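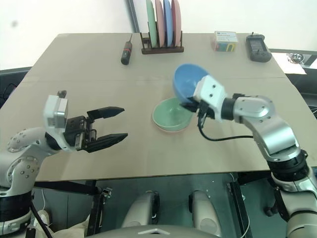 Figure 1. Tableware on the sorting table: plates upright in the dark wooden rack, bowls at the right.

Progress report: Shared Kitchen Tableware Renewal, Zarkstead Community House
Grant reference: 3211
Reporting period: third, ending December
Prepared by: Wendy Whitlock, project lead

1. Status

The project is on schedule. Purchasing is complete except for the second order of bowls. Sorting and storage work is in progress. No change to the end date is requested.

2. Work in this period

2.1 Tableware. The mixed stock that came with the building has been withdrawn from the lunch service. Replacement plates and bowls were bought in plain colors so that sets can be told apart on the shelf. Pink, green and blue are used for both lunch sittings. A red-pink plate was included in the trial and is close enough to the pink one that the two were confused at the serving hatch. We will not order more in that shade.

2.2 Plate storage. Plates are to be stored upright in racks. The wooden rack in Figure 1 holds a green, a pink, a blue and a red-pink plate side by side, and the color of each can be read from the front of the table. Flat stacks required staff to lift the upper plates to reach a color lower down. Upright storage takes more shelf length, and the upper shelf in the serving area has been reassigned to plates for this reason.

2.3 Bowl storage. Bowls do not sit well in the plate racks and will be nested. The green bowl in Figure 1 rests on a pink piece of which only the edge shows. Mixed stacks of this kind hide the lower color, and the written shelf plan now calls for one color per stack. Light blue bowls go on the right, mint green in the middle, pink on the left.

2.4 Sorting table. The beige table is used for sorting and for small repairs to shelving. Tools and tableware currently share the surface; a screwdriver lies beside the rack in Figure 1. A separate tool tray has been added to the list for the next period.

3. Spending

Approved budget for tableware and storage: $700
Spent to date: $538
Remaining: $162

The remaining amount is reserved for the second bowl order and shelf labels. The supplier, Lurnix, has confirmed the price of the bowls. Delivery has been moved back once. Fukov quoted for the same items at a higher unit cost and was not used. No spending has been made outside the approved headings.

4. Issues

a) Labels. The first paper labels came off the shelf edges after cleaning. A plastic strip holder is being tested in the serving area.

b) Rack depth. The racks fit the upper shelf but project slightly past the lower one. Lower shelves will be used for bowls only.

c) Returns. Dishes borrowed for evening classes in the Evangelista Room are not always returned to the correct stack. A copy of the shelf plan will be posted inside the cupboard door.

5. Planned for next period

Receive and check the second bowl order.
Fit label holders to all 3 shelves.
Buy the tool tray and clear tools from the sorting table.
Dispose of the withdrawn stock, with usable pieces offered to other kitchens in Zarkstead first.
Submit receipts with the final report.

6. Request to funder

Approval is requested to charge the tool tray to the storage heading. The cost can be met from the remaining amount and does not affect the total.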